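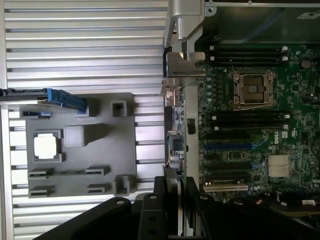 When I moved to Dimlow, I brought with me a desktop computer that was already 14 years old. My new neighbors were too polite to laugh, but one of them asked if it was for decoration. It was my working machine, and I am writing this article on it. I have asked myself many times why we think a computer is finished long before the parts in it are finished. Take the processor. It has no wheels and no hinges. A small silver square sitting in its pocket in a gray plastic tray looks to me more like a stamp in an album than like something which gets tired. Yet the machine around such a chip goes to the recycling yard, and the chip goes with it.

In my family, things were kept. My grandmother had a sewing machine from before her marriage, and my father shaved for his whole life with the same razor. Computers came into the house later, and with them came a different habit. We bought one, we complained about it, we bought another. I don't remember that we ever opened one to look inside. The box had screws on the back like any other box, but we treated them as if they were painted on.

I learned to open the box from Solange Rangel. She has a repair shop called Paiva, on a side street behind the old market in Dimlow, between a bakery and a place that sells curtains. The shop is narrow, and the radio is always on. The first time I came there, I had decided already to buy a new computer and I only wanted that she save my photographs. She asked me what was wrong with the old one. I said that it was slow. She asked, slow at what?

I did not have a good answer. It was slow to start in the morning. It was slow when I had many pages open, and I always had many pages open. Solange removed the side panel and showed me the fan, which was wearing a gray sweater of dust. She cleaned it with a brush. Then she replaced the old hard drive with a solid one and doubled the memory. The bill was 133 dollars, and the computer now starts before I have sat down properly.

"People bring me a tired computer and it is only a dirty computer," she told me. "Or a full one. They have kept every program they ever tried."

Of course not every old computer should be saved. Solange is strict about this, and she sends customers away more often than I expected. If the maker of the system no longer sends security updates, and no other system can be installed, she does not let you use it for your bank. If the main board is dead, she will look for another one, but she tells you first what it will cost and she waits while you think. A man came in with a Brurnari laptop that had its memory and its battery glued in place. She turned it over in her hands, sighed, and gave it back to him. For that model, she said, he could have a slow computer or a new computer.

I think the glue is the real subject. My old desktop was made in a time when the buyer was expected to change things. You could add a drive, or take out the memory with your fingers. Thin machines are beautiful and I understand why people like to carry them, but a part of the price is that the lid is not meant to be lifted. It would be fair to say this in the shop, on the same card where they write the weight and the size of the screen.

Before you replace a computer, there are some things you can try at home. Remove the programs you don't use. Look at what opens by itself when you start the machine, and turn off what you don't need. Copy your files to another place - you should do this anyway, and you should do it today. With the power cable unplugged, look at the air openings, and if they are full of dust, clean them. After this, use the computer for 2 weeks before you decide anything. I had a long list of complaints in the beginning, and only one of them was still there at the end of it.

My sister in Stona did the same in June with a desktop that her children had already given up. It is now in the kitchen, where she uses it for recipes and for letters to the school. It cannot run the newest games, and my nephew finds this very sad.

As for mine, Solange has told me that the power supply will be the next part to go. She has a used one on her shelf, with my name on it in pencil.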